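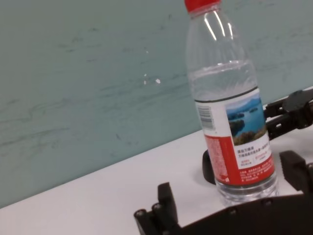
Bottled Water Storage and Delivery: Frequently Asked Questions

Applies to office and warehouse accounts served from the Trenport depot. For questions about cooler rental, see the Bellamy equipment page.

How long can sealed bottles be stored?

Follow the best-by date on the case. The date refers to taste and bottle condition. Water in a sealed, undamaged bottle does not spoil in the usual sense, but thin plastic lets small amounts of vapor and odor through over time.

Where should cases be kept?

Indoors, off the floor, out of direct sun. A closet or stock room that stays at normal room temperature is fine. Do not store cases next to paint, fuel, solvents, or cleaning products. Odors from these can pass through the bottle wall even when the cap is tight.

How high can I stack?

Shrink-wrapped cases may be stacked 4 high on a flat surface. Full pallets must not be double-stacked unless the pallet tag says so. If the bottom row bulges or leans, take the stack down and rebuild it.

Can bottles be frozen?

Not in the case. Water expands as it freezes and can split the base or lift the cap. Cases that have frozen in an unheated dock should be thawed indoors and checked for leaks before use.

A case was left in a hot vehicle. Is it safe?

A short trip is not a concern. We do not recommend drinking from cases that sat in a hot vehicle for weeks. Use that water for cleaning or plants.

How long does an opened bottle keep?

Refrigerated and recapped, two to three days. At room temperature, finish it the same day. Once someone has drunk directly from a bottle, it should not be shared or topped up.

What is the minimum order?

One pallet layer for route customers. Sites that use more than 3,000 bottles a month are moved to the Sundavia schedule, which has a fixed delivery window starting at 7:00 a.m. The driver needs a clear path to the drop point - stairs are not included.

How do I report damaged cases?

Note the damage on the delivery slip before the driver leaves, then send the lot code and the number of cases to Poppy Sugden in customer accounts. Damage found later can be credited if the wrap is still intact.

Do you take back empties?

Yes, at sites with a Julow collection cage. Empty the bottles, crush them, and put the caps back on. Cage pickup is limited to 100 bags per visit.

Who do I contact about a missed delivery?

Brenda Sedgwick, route dispatch, extension 984. Have your account number ready.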